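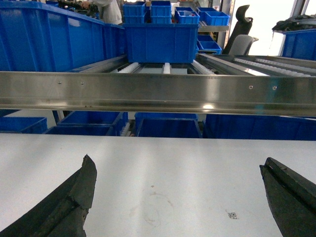 I have been meaning to write about packing benches for the longest time, and the first day of a new year, with a pot of tea and the heating turned up, seems as good a moment as any. Anyone who has spent time packing mail orders knows that the bench becomes a sort of second kitchen table. You lean on it, you set your mug on it (you shouldn't), and you learn which corner gets the good light. A white top like this one is my favorite kind, even though it shows everything, down to that faint brownish ring a little right of center. I would still take white over dark any day of the week, and I say that as a person who has wiped down a great many rings! A stray label or a dropped washer stands out on white, and when you are tired at the end of a shift that matters more than looks.

My first bench, back in Drernstead, was a door laid across two filing cabinets. It wobbled, and it was the wrong height, and I packed 267 orders on it in one July before my back told me to stop. After that I moved over to the Dronddale building, where the benches stood right up against the rollers, and I remember thinking it was the height of luxury. No carrying! You filled your crate, gave it a push, and off it went to be somebody else's problem.

The thing I love most about a bench beside a conveyor is having a solid metal edge between the two. It gives you somewhere to stop. Without one, everything you put down has a way of wandering toward the rollers, tape guns especially, and I lost two good pens that way in my first week at Dronddale. The steel wipes clean with a damp cloth, too, although it will throw the overhead lights straight back in your eyes if you stand in the wrong spot. I used to shuffle half a step to the left every afternoon without noticing I was doing it.

Then there are the crates. I have strong feelings about crates, as my family will tell you at length. I like the big blue plastic ones with ribbed sides, and I like them all the same color so the place looks calm even when it isn't. At Ircombe we had every color going, each one supposed to mean something, and the chart that explained it was always under a pile of other paper. Give me blue and a decent label.

The smaller bins belong on a shelf at the back, where you can see them from where you stand. And I do like to have one plain bowl on the bench itself for the little bits that don't live anywhere yet. I had a pale green one for years and was terribly fond of it, so a mint-green bowl in the corner of a table makes me feel quite at home. 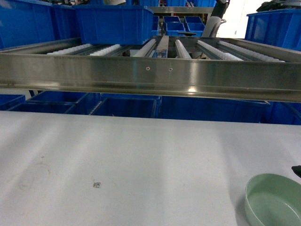
How I clear down at the end of the day

Start with the bowl. Empty it out, put every last bit back in its proper bin, and give it a rinse if it needs one. Then wipe the top from the far side toward you, going gently over any stickers, as the corners lift if you scrub. Old scuffs can stay. I spent a whole evening once on a set of marks with the Jiang cleaning paste I keep under the sink, and all I got for it was a sore wrist.

Do the metal edge last with a dry cloth, and push any crates well back before you go home. I still wipe my kitchen table in the same order.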